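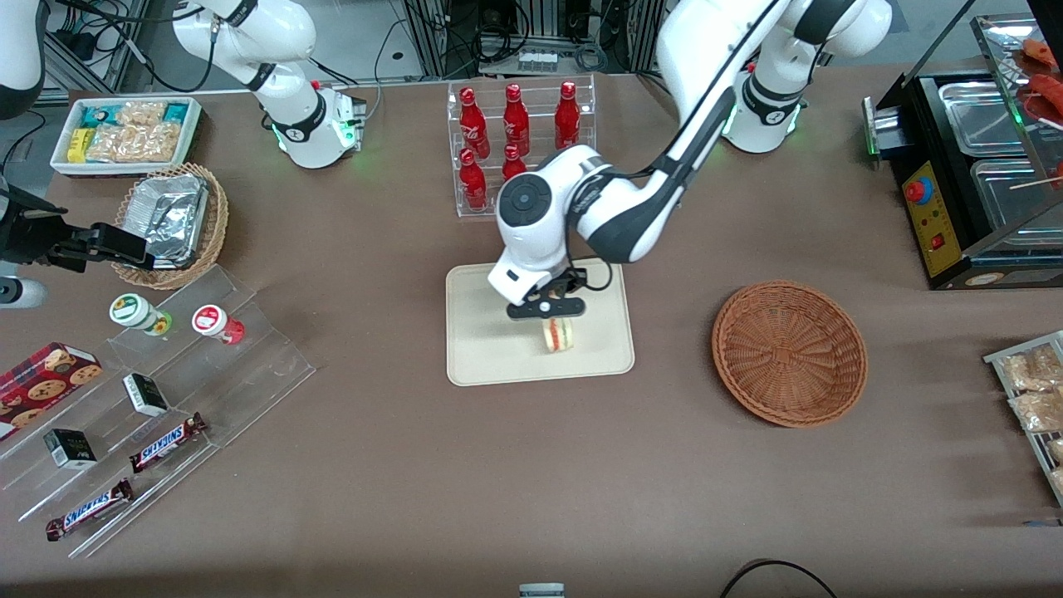 Studying at the Trundville library

I moved my study time to the new library building in Trundville this term. My apartment is too loud, and the campus lab closes at 5. I've been going long enough now to have opinions.

The second floor is the one you want. It has long tables, outlets at every seat, and windows facing the Dakitz parking garage. Not much of a view, but the light is good until late afternoon. The first floor is fine for email and not much else, with the front desk and the printers going all day.

Group rooms

There are 13 of them. You book online for up to two hours, and the Arska room is the biggest. It also has the only whiteboard that wipes clean. Mondays fill up early, so book the week before. The room heaters are noisy in March.

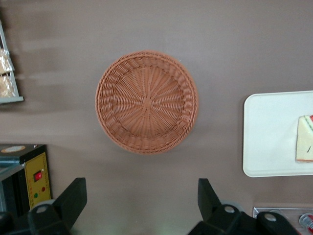 Woven basket on the table, bread in the rack behind.

Printing and lockers

Printing goes through your library card. I put five dollars on mine and still have most of it. Lockers are by the stairs on the second floor. Mine sticks, and you have to lift the door a little to close it.

The Prasertsri reading room is the quiet one, with no calls and no typing. I write my notes by hand in there and type them up later at the long tables.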